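Two-arm table cell – wrist view and fixed view keep drifting apart, what do you all check first?

Posted in Laing Makers Help > Machines and cells

cellar_bench

Evening all. I look after a small two-arm cell at Drutthorpe (we call it the Cellar, it's down a flight of steps). White table, patterned walls on three sides, arms bolted to the front rail, little camera on each wrist plus a fixed one looking at the whole table. It runs everyday objects, cups and desk things mostly, and for months it behaved itself beautifully.

Since August the left arm has been landing short. Not by much, but enough that it pinches air on small stuff and then sulks. I've re-run the homing 8 times and it comes back fine, then by teatime it's off again. The fixed camera thinks everything is where it should be, the wrist one disagrees. I've got the Stimier controller on its stock settings and haven't touched the gains.

I'm also not sure how fussy I should be about cleaning. The top has picked up specks and scuffs and one of the finger tips looks a bit frayed along its edge. Does that matter, or am I just being house-proud? I really don't want to strip the wrist down if it's something silly!
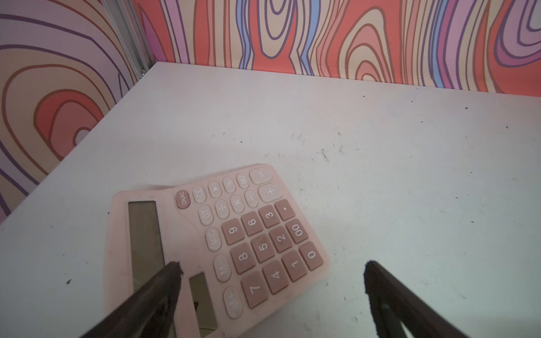 2 replies, sorted by most helpful

oilcan_and_rag

Don't strip the wrist yet. I had nearly the same thing on ours and lost a whole Sunday taking apart a joint that had nothing wrong with it.

Start with the base plates. Arm parked, power off, put a hand on the first link and give it a gentle wiggle while you watch the plate against the rail. If there's any movement at all, that's your drift. It homes nicely because homing only cares about the joints, and then the plate creeps as the arm swings about. Nip the bolts up a little at a time, going corner to corner, and draw a pen line across plate and rail so you can spot it if it shifts again. I keep a marker by the cell just for that and it gets used more than any spanner I own.

Next, the cables. Drive the arm by hand through its longest reach and watch the loop over the wrist the whole way. It should never go tight. Ours was tugging at full stretch, and you'd never have guessed from the parked position. While you're down there, sweep the rail. Bits of wire strand near the bases are asking for trouble, and any short lengths lying about near bare connectors should go straight in the bin.

On cleaning, yes, be house-proud! I wipe the top with a barely damp cloth before each run and let it dry fully. Dust on the objects matters too, more than I expected – grippy tips pick it up off things like calculators and then they're not so grippy. A frayed edge on a finger I'd swap as a matter of course. Change both fingers together and redo the open and close limits afterwards, or you'll be chasing a new offset by the end of the week.

Then test it on something awkward. I like a tray of mixed glasses and cups, because clear things show up a camera that's slightly out far quicker than a nice solid block does. Go slowly the first time, one arm at a time, with the other parked well back. 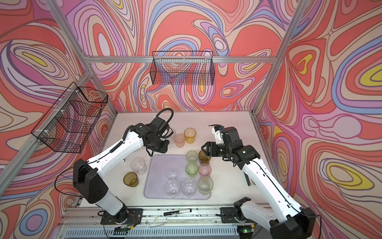
Both arms over the tray of cups, marker on the front rail.

If all that's solid and it still lands short, then do the camera calibration, and do the wrist one before the fixed one. I take 11 poses, spread right out to the corners of the table. Bunching them in the middle gives you a lovely low error figure and a rubbish result at the edges.

stepladder

Probably warm-up. Ours drifts until it's been running a while. Let it potter about for half an hour, THEN home it. Costs nothing to try.

Also what firmware? I stayed on 221 ages too long and the homing was flaky, no idea if yours is the same controller though.

cellar_bench

Thank you both. Left base plate has a definite wiggle, two bolts I could turn with my fingers (oops). Tightened and pen-marked. New fingers are on order, and I'll try the warm-up before I go near the calibration. Cable loop looks all right to me but I've only checked it parked, so that's tomorrow's job.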